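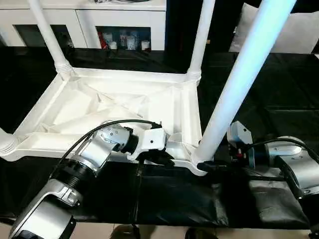
Plastic stool, upside down, with the ribbed underside showing.

Looking After Plastic Stools, Chairs and Step Seats

Oct 12, 2020

Plastic seating gets less care than anything else in the house. It sits in the shower, on the porch, next to the washing machine, and it gets stood on by people who should be using a ladder. Most of it will last for years with a wash and a check every few months. These notes cover cleaning, storage, small repairs and when to throw a piece out.

Start with the underside

Turn the stool over before you do anything else. The top gets wiped every day, but the dirt collects below, in the corners between the ribs and around the point where each leg meets the seat. On outdoor stools you will also find spider webs and sometimes a wasp nest the size of a walnut. Knock those off outside.

Put a cloth or an old towel on the table first. Light-colored plastic picks up marks from a rough workbench, and grit on the seat will scratch the table just as easily.

Use a dry paintbrush to get loose dirt out of the ribs. A 2-inch brush with short bristles is best. If you go in with water first you make mud, and mud in a narrow corner takes twice as long to get out.

Washing

Warm water and dish soap will handle nearly everything. Use a soft brush for the flat areas and an old toothbrush for the collars and corners. Rinse well. Soap left behind in the ribs dries to a film that attracts more dirt.

For gray or yellow marks that soap won't move, make a paste of baking soda and a little water. Rub it on with a damp cloth, leave it for ten minutes and rinse. Try it on the underside first if the plastic is shiny, as it can dull the finish.

Scuffs from shoes usually come off with a white eraser. Melamine sponges work too, but they are a fine abrasive and will leave a flat patch on glossy plastic. Go lightly.

Do not use acetone, nail polish remover or paint thinner. They soften some plastics and leave the surface sticky or cloudy, and there is no way back from that.

Stools that live in the shower

Soap scum and hard water leave a chalky layer on the legs. Mix equal parts white vinegar and water, wet a rag with it, wrap the rag around the leg and leave it for half an hour. Then scrub and rinse. Never use vinegar together with bleach or right after it.

Pink or black spots in the corners mean that water is sitting there. After cleaning, stand the stool on its side between showers so it can drain. Check the rubber feet as well. Pull them off if they come off by hand, wash inside them, dry them and push them back on. Water trapped in the feet is the usual source of the smell people blame on the drain.

Legs that screw or push in

Many stools ship with the legs separate. If yours has gone wobbly, take the legs out if they are made to come out, clean the sockets and put them back. Hair and grit in the socket stop the leg from seating all the way.

Screw-in legs should be turned by hand only. Once you reach for pliers, you are likely to crack the collar. If a leg is stiff going in, back it out and start the thread again.

Push-in legs can be stubborn. Put the seat face down on a folded towel, set the leg in place and tap the end of it with a rubber mallet. If you only have a hammer, hold a block of scrap wood over the foot and hit that. Lise Lachance wrote in to say she stands push-in legs in hot tap water for a few minutes before taking them out. We tried it on two old stools. It worked on one.

Mark the legs before you take them out. A piece of masking tape on each leg and another by its socket is enough. Worn legs tend to fit best in the hole they came from.

A wobble that isn't the legs

Try the stool in another spot before you start fixing it. Kitchen and laundry floors are rarely flat. If it rocks everywhere, look at the feet. A missing rubber foot will do it, and so will one that has worn down on one side. Replacement tips are sold by the inside diameter, so measure the outside of the leg. Buy a full set and change them all together – one new foot with three old ones gives you the same wobble over again.

Cracks

Run a fingernail along the ribs and around the base of each leg. Hairline cracks are easier to feel than to see on white plastic. Bend the seat gently with both hands and watch whether a line opens up.

A crack in a tray, a bin or a lid can be glued. A crack in something a person sits or stands on is another matter. Most of these stools are polypropylene or polyethylene, and ordinary super glue does not hold to either for long. We don't recommend gluing any part that carries weight. Kwadwo Quartey disagrees and has a porch chair he melted back together with a soldering iron. He keeps a fern on it.

Chalky powder that comes off on your hand is sun damage. The plastic has gone brittle, and it will break without much warning. Throw it out.

Weight limits

Look for a number molded into the underside or printed on a sticker there. If there isn't one, treat the stool as a seat and nothing more. A stool meant for sitting should not be used for changing a light bulb. Your weight lands on one small area when you step up, and the seat is not built for it.

Storage

Bring outdoor pieces in before the first hard frost. In our area that means early November. Wash and dry them first, then stack no more than 5 high. Taller stacks lean, and the bottom one spreads at the legs. Slip a sheet of newspaper between seats so they don't lock together.

If two stools are already stuck, lay the stack on its side and run a little soapy water into the gap. Twist, don't pull. An extra hand helps, one person on each stool.

Keep the stack away from the water heater and out of direct sun. A garage shelf is fine. So is the space under the basement stairs.

What to keep on hand

Dish soap, baking soda and white vinegar
A short-bristle paintbrush and an old toothbrush
A rubber mallet
Masking tape
A spare set of rubber feet in the size you use

Next month: Yayra Odoi on getting candle wax out of a tablecloth, and what to do with a drawer that sticks only when it rains.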